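Moving my mail off the big provider

I had used the same free email account since college. It held 872 folders' worth of habits, if you count labels as folders, and I do. In June I moved all of it to an address on a domain I own. This post is about how that went, mostly for people who keep meaning to do the same thing and keep putting it off.

The reason was dull. My old provider locked me out for most of an afternoon after I logged in from my sister's house in Ruvville. I got back in by evening, but in the meantime I couldn't reach my bank, my dentist or the pharmacy, all of which send their codes to that one address. I had never thought about how much was hanging off a login I didn't pay for and couldn't call anyone about. 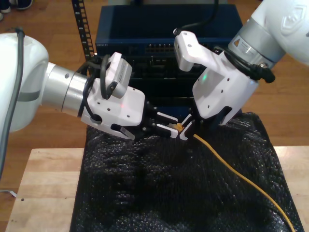
Yuxi Kong
Writer and part-time bookkeeper

The first job was buying a domain. I wanted my last name and it was taken, so I ended up with something longer that I have to spell out on the phone. If I did it again I would pick something with no double letters. I would also avoid the cute endings. Two of the store websites I use refused an address that didn't end in something they recognized, and one of them accepted it and then never sent a single message to it.

Next came picking a mail host. I looked at Jikska and Fesari, which both let you bring your own domain. Jikska had the better app. Fesari had a phone number with a person at the other end, and after that afternoon in Ruvville I cared more about the phone number. I pay for it by the year. The cost is about what I used to spend on a magazine I didn't read.

Setting up the domain took most of an evening. There are four or five records you have to paste into a form at the place where you bought the name, and the help page for each company assumes you already know what the other company calls things. I had one record in twice and another with an extra period on the end. Mail went out fine and nothing came in. I called the number, waited a few minutes, and a patient man had me read the records out loud until we found the period.

Then I imported the old mail. The import tool ran overnight and was still going at breakfast. It brought everything over, including years of newsletters and a lot of receipts for things I no longer own. I spent a while deciding whether to clean up before or after the move. Before would have been smarter. Search by sender, delete the whole batch, go to the next sender. I got rid of most of the store mail that way and stopped when it began to feel like a hobby.
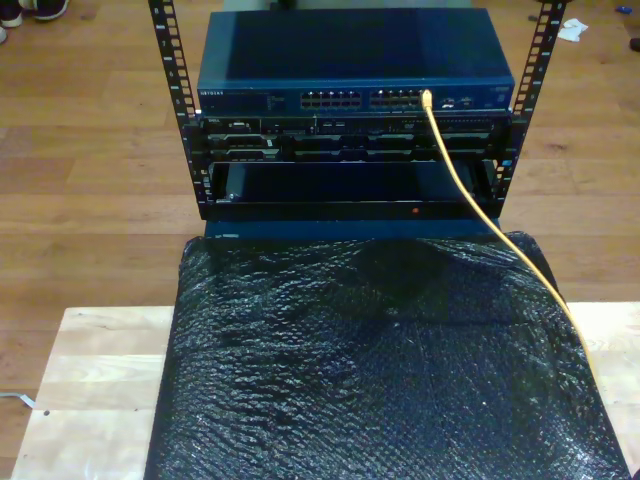 The long part is changing your address everywhere else. I opened my password manager and found some 60 accounts I still cared about, plus a long tail I didn't. I made a plain list on paper and put a check mark next to each one when the confirmation came through to the new address. I did 6 a night, which was as much as I could stand.

Banks were easy. Utilities were mixed. The water company wanted a form mailed to them, on paper, with a signature, to change an email address. The airline account let me change the address but kept sending to the old one until I went into a second settings page for "communications" and changed it there too. My library card was the nicest of the lot: I asked at the desk, the woman typed it in, and that was the end of it.

A few accounts won't let you change the address at all, because the address is your user name. For those I had to close the account and start over. I lost my order history at a garden supply place that way, and with it the name of the tomato I liked. I think it was Yao something. If I find it I'll add it here.

I did not close the old account. It forwards everything to the new one and I have a rule that puts the forwarded mail in its own folder. Once a week I look in there and see who still has the old address. At first it was a crowd. Now it's mostly my high school alumni office and an uncle who will never change it, no matter how many times I ask. I plan to leave the forwarding on for at least a year — longer if the uncle keeps writing.

As for backups, I download a full copy every couple of months onto a drive in my desk. With your own domain you can move to another host if the first one goes under or doubles its price, but only if you have the mail. Turn on auto-renew for the domain too, and put the renewal date on a calendar anyway. Losing the name would be much worse than losing the host, as whoever bought it next would get all my password resets.

I posted a shorter version of this on a neighborhood board and got several replies.

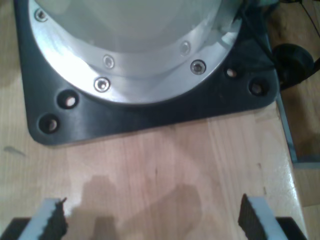 Marta wrote that she had done the same move with her husband's business address and skipped the paper list, and that she was still finding accounts two years later. She also said to check the recovery address on the old account itself, which in her case pointed to a work email from a job she had left. I checked mine. It pointed to my college address, which shut down long ago, so I fixed that the same night.

Someone else asked whether 2,000 old messages was too many to bring over. It isn't. I brought far more than that and the search is quick enough. Bring them all, and delete from the new place when you feel like it.

What I still have left is the calendar. It lives with the old provider, along with everyone's birthdays, and my family shares theirs with me through it. Moving mine means asking four people to accept a new invitation. I've asked two so far.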